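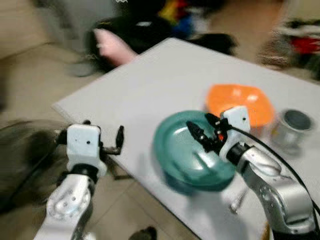
How long should a peer review exercise run in a first-year research methods course?

Three class meetings, with at least one week between the second and the third, so that students have time to revise a full draft after reading the comments on it.

The three-meeting format is the one used in the Cilano packet, a set of printed and downloadable materials for teaching students to write and judge short research reports. The packet was first tested in a January term with 81 students in four sections. It has since been rewritten once, mainly to shorten the scoring forms. This article describes the current version, the results of the test term, and the parts that still cause trouble in the classroom.

How the exercise is set up

Each student writes a report of no more than 1,200 words on a small data set supplied by the instructor. The data sets are plain tables. The one used most often, Mazurek, lists 366 daily readings of foot traffic at the entrance of a public library, one for each day of a leap year, with the weather and the opening hours. Students choose their own question but may not add outside data. This limit draws complaints in every section. It also means that every reviewer knows the source material well enough to check a claim against it.

At the first meeting students bring a one-page plan and trade it with one partner. The partner answers two questions in writing: what is the report trying to find out, and which columns of the table will be used to find it out. If the partner cannot answer either question from the plan alone, the plan goes back to its author. No grade is given at this stage.

At the second meeting each student submits a full draft under a code number and receives two drafts by others. Reviewers have 50 minutes in class and may finish at home. They fill in a scoring form and write a comment of at least 150 words. The form adds up to 100 points, divided among the question, the use of the data, the reasoning, the tables and charts, and the writing. Writing carries the fewest points. In the earlier version it carried the most, and reviewers spent their time correcting commas.

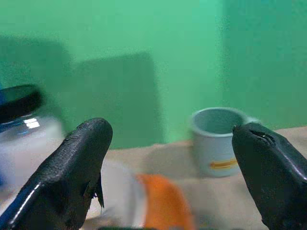 The third meeting is given over to replies. Each author turns in a revised report and a reply sheet, which lists every comment received and states what was done about it. An author is free to reject a comment but must say why in one or two sentences. The reply sheet is graded separately from the report, and the instructor reads it first.

What the test term showed

Two of the four sections used the full exercise. The other two used the same data and the same report assignment, with comments from the instructor only. All final reports were scored by two readers who did not know which section a report came from.

The average scores of the two groups were close, and the gap was too small to build an argument on. A clearer difference appeared in the reasoning part of the form. Reports from the peer review sections were more likely to name a second possible cause for the pattern they described, and more likely to say what the table could not show. In the foot traffic data, for example, a drop in visits on rainy days can be mixed up with a drop during school holidays. Students who had read two other drafts on the same table tended to notice this. Students who had read only their own tended to stop at the rain.

The test was small, and the sections were not assigned at random. Two instructors taught one section of each kind, which removes some of the worry about teaching style but leaves the time of day: both peer review sections met in the morning.

Comments that do not help

Reviews vary widely in quality. Of the reviews collected in the test term, 23 contained no statement that pointed to a particular sentence, table or figure in the draft. Most of these were polite. They called the draft clear or interesting and suggested more detail, without saying where.

The revised packet deals with this in two ways. Reviewers now have to copy out one sentence from the draft that they do not believe and write down what evidence would change their mind. They also have to mark the weakest table or chart, even when all are acceptable. Instructors who have used the new form say that the first task works and the second produces filler when a draft has only one chart. A later version may make it optional.

A separate tool, Stukenent, handles the code numbers. It is a spreadsheet that assigns drafts to reviewers, checks that no one receives a former partner's work, and prints the list for the instructor. It can be replaced by a deck of index cards in a group of fewer than 20. Above that size, errors in hand sorting become common, and one misplaced draft can hold up three people.

Demands on the instructor

Preparation takes most of an afternoon the first time. The reply sheets add grading time, but the final reports are faster to read, so the total load is close to that of an ordinary assignment. Late drafts are the main practical problem. The packet advises keeping two spare drafts on hand, written by the instructor and containing known faults, to give to any reviewer whose assigned draft has not arrived.

A second data set, Jirholm, covers household water use by street. It is harder than Mazurek, with missing values in several columns, and is better kept for students who have already finished one round. Instructors who assign it should set aside 20 minutes of the first meeting to discuss how the gaps will be treated, and should ask for that decision to be stated in the plan.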